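社团动态:积木日历这道题,先别急着鼓掌

Sevdale学生机器人社本学期的仿真项目叫Clollum,题目听着不难:让机械臂把桌上的积木日历翻到指定日期。社里的进度汇报写得相当乐观,称已在仿真环境里跑了1544次,成功率97%。数字很漂亮,可汇报没说清楚怎样才算成功。方块放回托盘就算,还是朝前的数字也得对?笔者问了两回,得到两种答复。

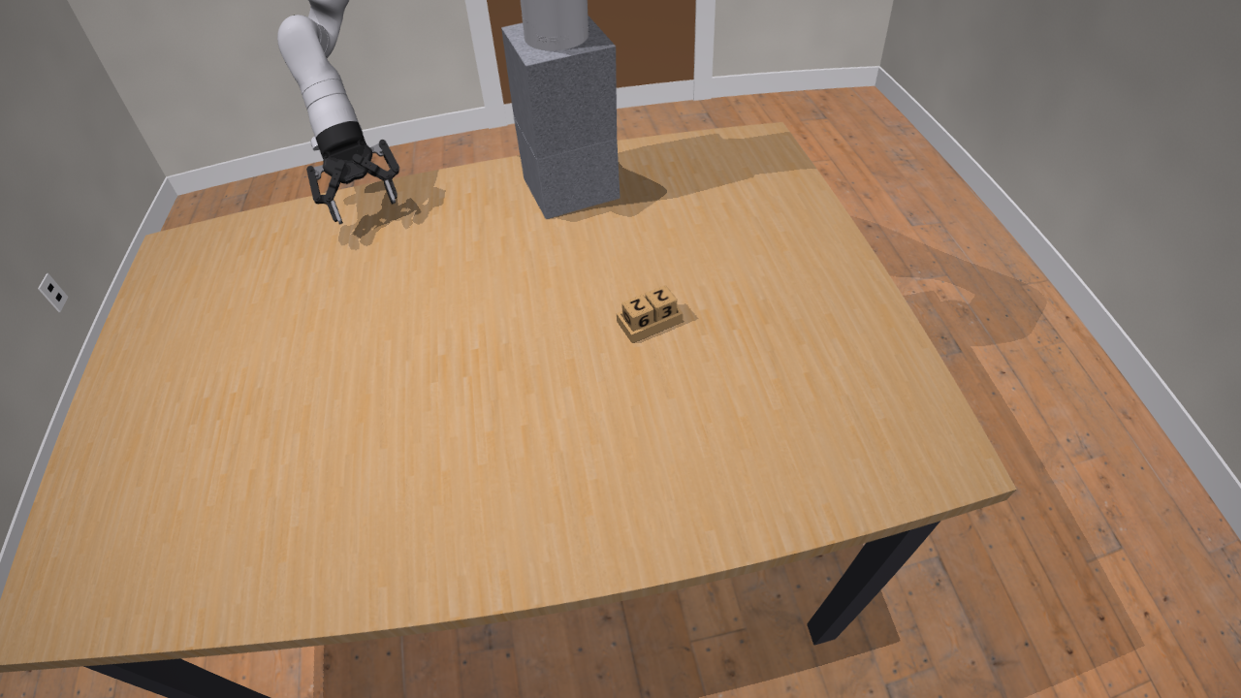 Sevdale,2022年2月22日

仿真里的桌面收拾得很干净,除了带木托盘的小日历,没有别的杂物。两个方块朝前的一面是6和3,朝上的都是2。夹爪张着,悬在桌子另一头。要翻日历,先得认出哪一面朝前,再决定往哪边转,这一步恰恰是汇报里写得最短的,只有一句“由视觉模块处理”。

社员们下的功夫不用怀疑。场景文件改过11版,光是影子的方向就争了一个晚上。问题在于影子调得再像,也替不了真桌子上的摩擦和磕碰。社里打算8月借Beker实验楼的机械臂实测,目前只排到2个下午,标定恐怕就要用掉一个。

另外,Fogh杯的报名表要求附实物演示录像,仿真画面不算。社里有人觉得规定太死,笔者倒觉得这条定得有道理。评分标准据说下次例会公布,到时再看那个97%还剩多少。想旁听的同学请自带电脑,活动室的插座一向不够用。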